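Teaching a robot when to let go of the fridge door

15/10/2021

182 shares | 3 comments

When I ask Shanthi Herath how she came to spend the better part of two years thinking about refrigerators, she laughs for quite a long time and then offers me tea. We are sitting in the small kitchen at the back of the Flultville lab, where her group studies how a robot arm can learn household chores by watching people steer it through them, and the kettle is slow, so there is plenty of time for the long version.

"I wanted to do cooking," she says. "Everybody wants to do cooking! My first proposal had an omelet in it. Then my old supervisor, Ifor Sayce, read it and wrote one line in the margin, which was, 'And who is getting the eggs out?' I was a little bit offended, and then I went home and opened my own fridge and stood there, and I thought, oh dear, he's right."

Getting the eggs out, it seems, is a great many small jobs strung together. You find the handle, you pull hard enough to break the seal and then much less hard, you walk the door around its hinge, and you reach in past whatever is in the way. A person does all this while thinking of something else entirely. The arm in the next room has to be shown, over and over, and the way the group shows it is by having someone drive it by hand through a pair of handles while the cameras record what the arm sees.

Most of the driving is done by Thilini Liyanage, who joined as a master's student and stayed on, and who wanders in halfway through our tea looking for a spoon. I ask her what makes a good demonstration and she sits down on the spot, spoon forgotten.

"Being boring," she says. "When I started I was trying to be quick, because I was proud of being quick. And the arm learned to be quick too, only it was quick and wrong. Now I go in the same sort of way each time, but I let myself make mistakes and then fix them. If the gripper comes in too high, I don't throw that one out anymore. I bring it down, I try again, and we keep the whole thing."

That habit of keeping the fumbles is the heart of the result the group has just written up. They had collected 953 demonstrations of fridge tasks, opening and closing and fetching from the lower drawer, and for a long while they trained only on the clean ones. Then Dinesh Siddiqui, who looks after the training side, went back through the discarded pile and found 182 in which Thilini or one of the others had gone wrong and recovered.

"I put them back in more or less out of stubbornness," he tells me later, over a screen full of graphs that he is kind enough to explain twice. "I hate deleting things. And the arm got better at the part it had always been worst at, the reach into the drawer. Before, if it missed, it would just hang there, or it would close on nothing and carry on as though it had the bottle. With the recoveries in, it backs off and has another go. It's not elegant. But it has another go."

He is careful about how far this stretches, and I liked him for it. The arm has met only three refrigerators so far, one of them in the group's partner lab at Pulmont, where Sewwandi Ekanayake runs the same tests with a different door that opens the other way. "Sewwandi's fridge is our conscience," Dinesh says. "Whenever we get pleased with ourselves we send her the new version, and she sends us back a video of it pushing on the hinge."

Shanthi is fond of those videos. She is also fond of the software that stitches a session together, which is called Simon for reasons she says are lost, and which everyone in the building talks about as if it were a rather moody colleague. Simon marks the moment at which each piece of a task ends and the next begins, and much of June went into arguing with it over when a door counts as open.

"We had a whole afternoon on that," she says. "I said it's open when you can get your hand in. Thilini said it's open when you can get the drawer out, because otherwise the poor arm starts reaching and the door is still in its way. Thilini won. You would be surprised how many of our failures were just that – starting the second job before the first one was finished. I do it myself at home, I have the bruises."

I ask what comes next, expecting the omelet, and she shakes her head. There is a move to a bigger space at Draltville to plan, and after that she would like to try drawers that stick. She has one in mind from her mother's house. For now, though, there is still a lot of reaching to be done, and when the tea is finished Thilini goes back to her handles and I go through to watch.

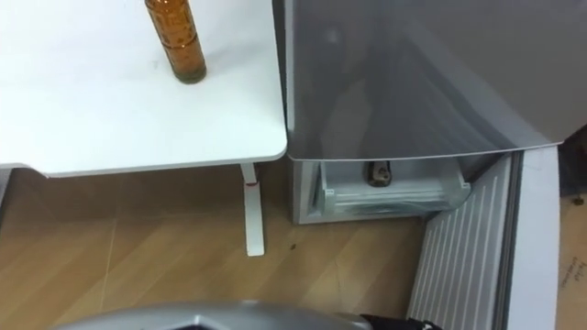
What the group would tell anyone starting out

Before I left I asked each of them for one piece of advice for a student beginning this kind of work. Dinesh said to save everything and to name your files properly, and looked pained. Thilini said to take breaks, and to have somebody else drive the arm now and then so that it doesn't pick up all your own odd ways.

Shanthi thought about it all the way to the front door. "Go and do the chore yourself first," she said. "Slowly, and pay attention to your hands. I must have opened my fridge a hundred times that first week and my husband thought I was very hungry."

2 likes | Share this interview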